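Robot Day at Braltier — what you'll see and how it works

Hello Robot Day visitors! Quick read before you come in. Doors open at 10 in the morning, coats on the pegs, bags under the bench.

Who will you meet? Lilian Lukumay shows you round. Hakim Yusof runs the gripper table. Imke Ehlers has the big arm, the one behind the yellow line. Stay behind the line please. Even when it's switched off.

So what is a robot? A machine that can sense things, work out what to do, and then do it. Some have wheels. Some just have one long arm. Ours is called Doolan and it weighs 77 kilos, probably more than your teacher.

How does Doolan learn? By copying people. A person holds a gripper — a sort of pinching hand — and does a job with it. Pick up, move, put down. A camera on the gripper records the lot. Then again. And again. Doolan's last job took 221 goes before it got the hang of it, and it still droped one now and then.

Why so many? Becuase things are never in quite the same place twice. You don't notice, your brain sorts it out. A robot needs lots of goes to learn from.

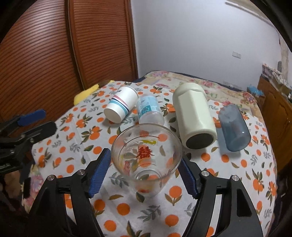 Cups are tricky for a gripper. Squeeze too hard and a thin one bends, too soft and it slips. The see-through kind is harder still, as the camera looks straight through the side and finds oranges and leaves from the tablecloth. A bright red sign printed on the cup helps, something solid to spot. And the blue pads inside the fingers have ridges, like the soles of your trainers — good for grip.

Your turn: 3 goes each at Hakim's table, then swap. Two fingers only, no thumbs under the cup!

Snack at 11. Questions for Imke after that, so save them up.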